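Print this page | E-mail this article

Keeping the folding arm honest: a talk with Taha Badawi

Ask Taha Badawi about fingertips and you had better pull up a chair. He looks after the shirt-folding cell at Giser, one arm over one big white table, and he talks about it the way other people talk about a garden.

"The pads are where everything happens!" he told me. "You can have a lovely arm, lovely software, and if the pads have gone shiny you'll be chasing a sleeve all morning."

His first job of the day is the table. He wipes it down from the back edge to the front, because cotton sheds more than you'd think and the camera at the wrist is quick to take a bit of fluff for a corner of cloth.

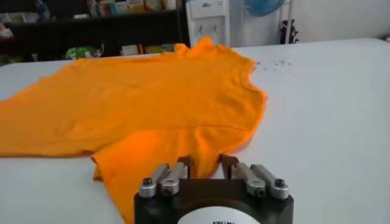 Then come the linkages. Badawi puts a hex key on the pivots of each finger, a small nip at a time, and works the gripper open and closed by hand (power off, he is firm about that) until both sides feel the same. "If one side is stiffer, it pulls the cloth over a hair. Do that for 50 shirts and you've got a very odd pile."

He keeps a notebook of all this. The gripper had logged 3669 closings when he last changed the pads, and he swapped them in March after the grip started to slip on hems. The new set came from Flonstead and took him nearly 82 minutes to fit, most of it spent getting the two faces parallel. He checks that with a strip of paper, tugging it at three heights.

After any pad change he runs a hem approach at slow speed, with his hand near the stop button, and watches how close the tips come to the tabletop.
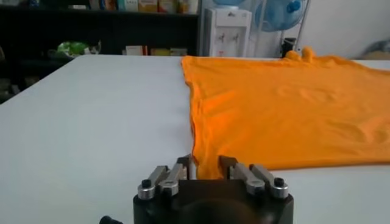 The gripper at the hem of an orange T-shirt.

"I love that bit," he said. "Too high and you get air, too low and you're sanding your new pads on the table. You go down a touch, look, go down a touch more."

Next on his list is the wrist cable, which he wants to reroute with a looser loop. He has already bought the clips.

Print this page | E-mail this article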